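Looking after baskets

Woven baskets last for decades if they are kept clean and not allowed to dry out. Most of the damage I see comes from storing them badly.

Dusting

Use a soft paintbrush, 50 mm wide or thereabouts, and work along the weave. A vacuum cleaner with the brush fitting does for larger log and linen baskets. Do the inside first, then turn the basket over and tap the base.

Washing

Unpainted willow and cane can be washed. Put a small squirt of washing-up liquid in a bowl of lukewarm water and wipe with a cloth, wrung out well. Rinse with a second cloth. Dry in the shade with air on all sides, for 2 days if the weather is damp. Don't put baskets on a radiator. Painted ones should only be wiped.

Baskets used for food

Line a bread basket with a cotton napkin and wash the napkin after each use. Crumbs lodge between the strands of a close weave, so shake it out over the sink the same day. Grease marks should be dabbed with bicarbonate of soda, left for an hour and brushed off.

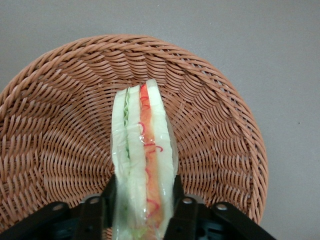
Storing

Stack by size with a sheet of paper between each. Keep them off concrete floors. A loft is too hot in summer and a shed too damp in February.

Creaking and loose ends

A basket that creaks is too dry. Mist it lightly with water and leave it overnight. Tuck loose ends back with a blunt knitting needle while the cane is still damp, and trim anything that won't stay put.

Fabian Aigner
Updated September 2019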